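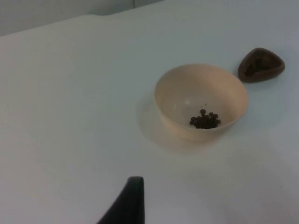

3. Small Portions, Long Habits: Feeding Routines in the Households We Visited

3.1 Who took part, and how we came to know them

The households in this section were recruited in and near Cluneck, a market town with one large veterinary practice and a good many cats. We began with the practice's reminder list, which held 1,347 addresses, and wrote to every one of them in April. Of the people who answered, 262 filled in the long questionnaire from start to finish, and it is their replies that the tables in Section 4 are built on. We also asked whether anyone would be willing to have one of us sit in their kitchen for a morning and an evening, and 16 households very kindly said yes. This section leans mostly on those visits, and on the conversations that went with them, which tended to run a good deal longer than we had planned.

We should say something about the kind of people who invite a researcher in to watch a cat eat. They are fond of their animals, they have thought about feeding already, and they were curious to know whether they were doing it right. We told them plainly that we had no view on that, and most of them went on asking anyway. A reader should keep this in mind when comparing our visited homes with the wider questionnaire group, where the answers were shorter and, in places, a little more tired.

3.2 What people mean by "a portion"

The questionnaire asked for the size of a usual dry meal and left the unit open. We had expected grams, or perhaps scoops. What came back was a wonderful muddle of handfuls, pinches, yogurt lids, coffee measures and, from one retired baker, "what you would put in for raisins." Some people gave two answers, one for weekdays and one for when the grandchildren were staying.

During the visits it became clear that these home measures were steadier than they sound. When Jaidee asked people to serve the same meal three times over into a weighed dish, most of them landed close to their own earlier serving, even when that serving was far from the amount printed on the bag. In other words, people were consistent with themselves. Dudek has argued in our team meetings that this matters more for advice-giving than accuracy does, and the rest of us have slowly come around to his side. If a person already pours the same amount every morning, a practice nurse only has to help them move it once.

The dish plays a larger part in this than we first allowed for. A small heap of pellets at the bottom of a round bowl (Figure 1) can be judged generous or mean depending on how wide the bowl is and how high its walls stand, and people judged by eye far more than they told us they did.

Figure 1. Dark brown pellets in a round, cream-colored bowl on a white tabletop. The pellets lie toward one side of the bottom of the bowl.

Several people told us they had changed bowls at some point and then found themselves pouring more without meaning to. One woman had gone from a saucer to a deep dish after a move, and only noticed the difference when the monthly bag began to run out early. She had blamed the shop. Stories like hers came up often enough that we added a question on recent changes of dish to the second mailing, and the replies are taken up in Section 4.

3.3 The second feeder

In 13 of the visited households more than one person fed the cat, and these were the homes where the routine was hardest to pin down. The trouble was seldom that anybody was careless. Each feeder had a perfectly sensible habit of their own, and the two habits had never been introduced to each other. A husband would top up in the evening what his wife had measured out in the morning. A teenager would come in late, find the bowl bare, and quite reasonably fill it.

People had worked out their own ways of handling this. There were notes on refrigerators, a clothespin moved from one hook to another, and in one home a brass bell that was rung after each meal so that everyone upstairs would know it had been done. We were very taken with the bell. It had been in use for years, and the family assured us that the cat had learned to look just as hungry after it as before.

What these arrangements shared was that they had grown up after some small crisis, usually a remark from the vet about weight. Households that had never had such a remark mostly had no arrangement at all, and when we asked who had fed the cat that morning, we sometimes set off a lively discussion that lasted through the first cup of tea.

3.4 Treats and other things that are not counted

Nearly everyone left treats out of their first answer. They were not hiding anything - treats simply lived in a different drawer of the mind, along with the lick of butter and the last of the tuna. When Suksawat asked people to talk through the whole of the previous day, starting from the moment they got out of bed, the extras came out one after another, often with some laughter. We would warmly recommend this way of asking to anyone planning similar work. It takes longer than a checklist, and it needs a patient listener, but it brought up feedings that the written form had missed in every single home where we tried it.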